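Firngate arm, sim notebook – March 2021

Back on the wrist view tonight, with the arm still in the simulator until the new power supply shows up.
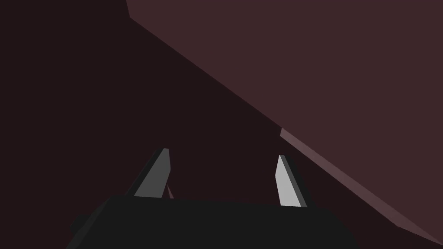

I've been fighting the approach angle all week and I think I finally get what's wrong. The big maroon block comes in at a steep tilt compared to the gripper, so the fingers end up pointing past its lower edge with nothing between them. I had the wrist offset written down in the block's own coordinates and was feeding it in as if it were the base's. Dumb, but at least it's a cheap kind of dumb in the sim!

Changed that, then set the run to stop at step 2543, right where the old path starts to swing wide. Full run is 3000 steps and takes almost 6 minutes on the shop computer, so stopping early saves me a lot of sitting around.

Other stuff while I remember it:

The finger shapes are still the plain ones I drew in August. Fine for reach tests, no good for grip, and I don't want to touch friction until the real pads are cut (Baken sheet, second shelf, please leave me a strip as long as your hand).

Lighting is way too dark. Block and background are nearly the same color and I keep losing the edge. Going to try a pale gray background, or just paint the block something loud.

Bachmann bracket needs its holes opened up before the arm goes back on the bench – I'll do it on the drill press, don't use the hand drill on it.

Next: rerun with the fixed offset, first 600 steps only, and write down the wrist angles at the end.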